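In Praise of the Bare Table

I have spent most of this spring trying to see my own table. It is a perfectly good table, pale and smooth, bought from Narnus after a long argument in the car park, and for the better part of a year it existed only as a rumour underneath the post.

Flat surfaces fill up. Everyone knows this and we all behave as though it were weather. You put down one set of keys and by Thursday there is a bicycle pump, a library book, half a packet of seeds and a letter from the water company which must not be moved as it is being dealt with. It has been being dealt with for months.

The shops have noticed, naturally. Their answer to having too many things on the table is to sell you another thing to put on the table. I have owned, in my time, a letter rack, a fruit bowl that held batteries, and the Skodosel desktop organiser, which cost me 115 pounds and has eleven compartments. I filled the compartments in an afternoon. Then I put things on top of the Skodosel, and then, when it would take no more, leaned things against it. It lives in the shed now, where it is organising some slugs.

In April I gave up on storage and tried the blunt method, which is to take everything off and not put it back. I won't pretend this was noble. Most of it went on the floor of the spare room, and the spare room door has been shut ever since. I also threw out a good deal, including takeaway menus from places that had closed and the instructions for a kettle I no longer have. A magazine called Moura, to which I seem to have subscribed in a weak moment, went to the recycling in a stack heavy enough to need two trips.

What surprised me was how much I liked looking at the wood. I had bought the thing for its legs and its width and the fact that it would go through the door. I had never paid attention to the grain. It wanders about in long lazy lines, then for no reason I can see it loops into a sort of church window and wanders off again. I have eaten toast over that church window for years with a catalogue on top of it.

There is a school of thought, usually found in houses with underfloor heating, that a bare table is a moral achievement. I can't go along with that. My grandmother's kitchen table was buried from one end to the other and she was worth ten of anybody with a single pear in a dish. A cleared table proves you have somewhere else to put things, or a door that shuts. People in one room with two children don't need a lecture about surfaces from a person with a shed.

Still, I'd argue for it on the low ground of pleasure. You can spread out a newspaper. You can roll pastry without first negotiating with the stapler. You can sit down with a cup of tea and look at nothing much, and there are worse things to look at.

The rule in our house is now that whatever is on the table at bedtime goes back where it came from. It has been broken more nights than it has been kept. Last week a Skonumum catalogue arrived, all 327 pages of it, offering trays. I read it at the table, with some interest, and then I carried it to the bin by the gate before it could settle.
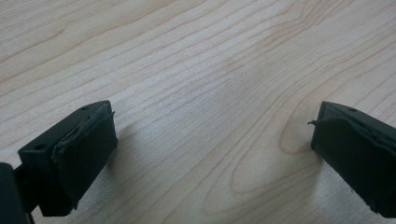 The water company has written again, by the way. I have put the letter on the stairs.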